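Review: Prevutden Detention Visit Kit (Jarketti)
Reviewed by Kirsten Fortin
Posted 1/26/05

Our group makes monitoring visits to detention centers in the Drornovow district under an agreement with the district authorities. For most of last year we worked from photocopied forms we had put together ourselves. In the fall we switched to the Prevutden kit, published by Jarketti, and we have now used it through a full round of visits. The review covers version 2 of the kit, the English edition.

What you get

The kit is a set of printed interview forms, a facility checklist, a coding guide, a pocket card for visitors, and a CD with a database for entering the results. The standard pack has 600 interview forms, numbered. There is no electronic version of the interview form itself, only the database screens that match it.

The interview form

The form is four pages long. It starts with consent, then date and place of arrest, charges if any, access to a lawyer, family contact, medical care, and treatment in custody. Questions on treatment come near the end, after the person has had time to talk about easier things. Our old form asked about beatings on the first page and we lost a lot of interviews that way.

Names are kept on a separate tear-off slip with a matching number. We carry the slips out with one person and the forms with another. The perforation is weak and some slips came loose in the bag, so we now fold each form once before packing it.

The section on length of detention has a problem. It assumes every detainee has been before a judge at least once. Many of the people we interviewed were picked up during the fighting, moved between two or three sites, and never charged. There is no place to list more than one transfer. We wrote transfers in the margin, and that made them hard to enter later. The Doucette form, which we borrowed for one visit, has a simple table for this and handles it much better.

The facility checklist

This is the best part of the kit. It covers cell size, light, air, toilets, drinking water, yard time, the register, and who holds the keys on each shift. One person can finish it in an afternoon while the others do interviews. The register section tells you to compare the head count with the book before you talk to the director, and to write both numbers down. At one site the two did not match, and the checklist gave us a dated page to put in front of the director.

The coding guide

Dry but usable. Terms such as "incommunicado" and "administrative detention" are defined in everyday words, with a note on the treaty articles that apply. The index is poor. Allow a day of training for anyone new to it.

The database

We entered 1,166 records, counting the older interviews we recoded to fit. It ran without trouble on an old office machine. Searching by site or month is quick. Searching by security branch is not possible unless you add a field yourself, and the manual does not explain how. Export to a spreadsheet works but cuts off long comments, so keep the paper.

Password protection is one password for the whole file. For records like these it should be better than that. We keep the computer off the network and the backup in a different building.

Support

I wrote to Jarketti twice. The first answer came in four days and was useful. The second, on the transfer question, said a supplement sheet would be ready in February.

Summary

Groups that are just starting prison visits should get the kit, mostly for the checklist and the tear-off slips. Groups with a working form of their own could buy the checklist alone - it is sold separately - and skip the rest until the detention section is fixed. If you have many detainees without charge, draw up your own transfer table before the first visit.

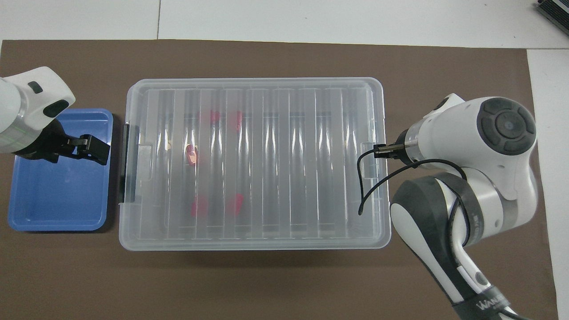 Clear plastic storage box with latch and ribbed lid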